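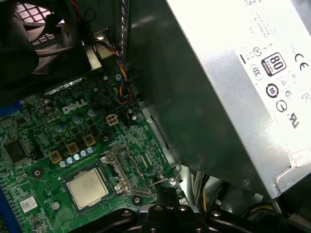
A Dell motherboard in an open case, with the processor in its socket.

Brândușa Matei opened her repair counter at Callesier in April, after 3 years of fixing computers at her kitchen table. Most of what comes in is old office desktops.

"People think it's dead and it's dust," she says. "I clean it, put fresh paste on, and they get another couple of years."

She charges 30 for a look, taken off the bill if she does the work. Laptops she mostly passes to Danilo Espiritu at Lusaron.

"He's got the hands for those small screws. I haven't."

Her worry is parts. A supplier she had used since 2000 closed last winter, and the new one takes 2 weeks to send a power supply.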